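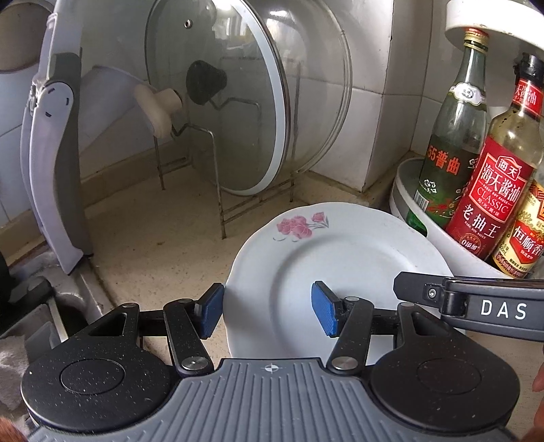

Jobs > Skirnow > Home task testing > Paid testers for the Rimance hand gripper

Print this page | Send by e-mail

Paid testers wanted for the Rimance hand gripper (part-time, at your own home)

Skirnow is a small company which makes tools for teaching robots. Our newest product is the Rimance, a hand-held gripper with two padded fingers. You hold it in your hand and do a normal kitchen task with it, and the recording is later used to train a robot arm for the same task. The Rimance will be sold as a kit to laboratories and small workshops. Before we open the sales, we want it to be used for many hours by people who did not build it.

We are looking for 15 testers for the first round. The round begins in January and each tester works 64 hours in total. You can divide the hours as you like, but one session should not be longer than two hours, for the wrist becomes tired.

What you will do

You will receive one kit with the gripper, a charging cable, a spare pair of finger pads and a printed list of tasks. The tasks are the small work of every kitchen: taking a plate by its rim and putting it in a rack, lifting a pot lid, moving a bottle of soy sauce or vinegar from the shelf to the counter and back again, folding a cloth. Each task is repeated many times, with the objects in different places. We ask you to use your own dishes and bottles. Please do not tidy the kitchen specially for us or buy new things.

After each session you fill in a short form. It asks which objects were difficult to hold, if the fingers slipped, if the grip was comfortable, and if something in the instructions was not clear. We also want to hear complaints. In the spring round one tester wrote three pages about glass lids, and the pads were changed after this.

Who can apply

You do not need any technical education. It is more important that you have patience and write down what happened also when the session went badly. You should:

- be at least 18 years old
- have a kitchen where you can work without interruption for one hour
- be able to hold a tool of 590 grams in one hand (we can lend a wrist support)
- read and write simple English
- have an internet connection good enough for sending large files

Left-handed persons are very welcome, we had too few of them in the spring. We would also like more testers who cook every day and have a full counter with many things on it, as this is where the gripper will be used by our customers. Persons who work for a company making a similar product cannot take part.

Payment

We pay 15 euros for each hour of recording which follows the task list, also when the task itself failed. The training call is paid the same. Payment comes two times, in the middle and at the end of the round. If a plate or a glass is broken during a session, send us a photograph and we pay you back up to 70 euros in total. The kit remains the property of Skirnow and must be sent back with the prepaid label. Testers who finish all hours can buy their own kit later for half of the price.

Privacy

The recording shows your counter, your objects and sometimes a part of your hand. Sound is not recorded. Please put away letters, medicines and family photographs before you start, and ask the other persons in the home if they agree. You can ask us to delete any session until the end of the round. The recordings are stored by our partner Fontana and are used only for the Rimance and for the training software Bakar, which is included in the kit.

How to apply

Write to us with the apply button of this page. We need a few lines about yourself, in which town you live, which hand you use, and one photograph of the counter where you would work. A curriculum vitae is not necessary. If you have used another gripper or a similar tool before, tell us which one and what you did not like in it.

We answer to everybody within two weeks. Selected persons have a video call of 30 minutes with Vanderleia Paiva, who is responsible for the tests, and the kit is sent after the contract is signed. Questions about the hours or the contract can also be sent to her before you apply. She reads the messages in the morning, between 9 and 11, in English, Portuguese or German.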